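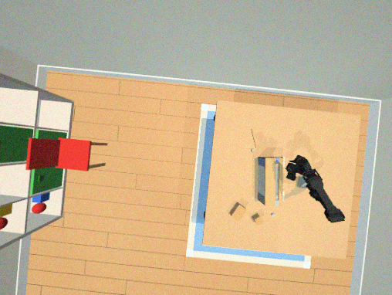 ## Can a robot learn from a pretend room?

People like to say that robots "learn the way you do". I'd be careful with that. You can watch your mum crack an egg once and have a decent go at it yourself. A robot arm usually needs to be shown the same job again and again, and even then it might muck it up when somebody moves the bowl.

Each showing is called an example. A person steers the arm through a job while the computer saves every bend of every joint. Then they put everything back and start over. It's slow and pretty boring, and real arms break.

So some teams build the room inside a computer. The floorboards, the red chair, the arm, the see-through box and the two little white balls are all made of numbers. Drop a ball and it can't roll under the fridge. Want to try again? Press a key.

Kirsty Te Moana collects examples for a project called Westik. In August she recorded 211 of them in a pretend room, and threw 19 away. Some were thrown out for silly reasons, like a sneeze that jerked the controls. Others looked fine until she played them back slowly and saw the arm's fingers slide straight through the side of a box. You can't do that in a real kitchen!

That's my first grumble. A computer only knows the rules people have typed in, and if a rule is a bit wrong, the robot learns the wrong thing very well. Clear plastic is tricky too. Real plastic gets scratches and greasy fingerprints, and pretend plastic only has them if someone adds them.

My second grumble is about the word "learned". When a company says its robot has learned to tidy up, ask a few things:

- Did it try the job in a real room, or only a pretend one?
- Were the things in new places each time?
- How many goes went wrong, and did anyone write those down?

Kirsty writes hers down. The list is stuck beside her desk, and the sneeze is on it — twice.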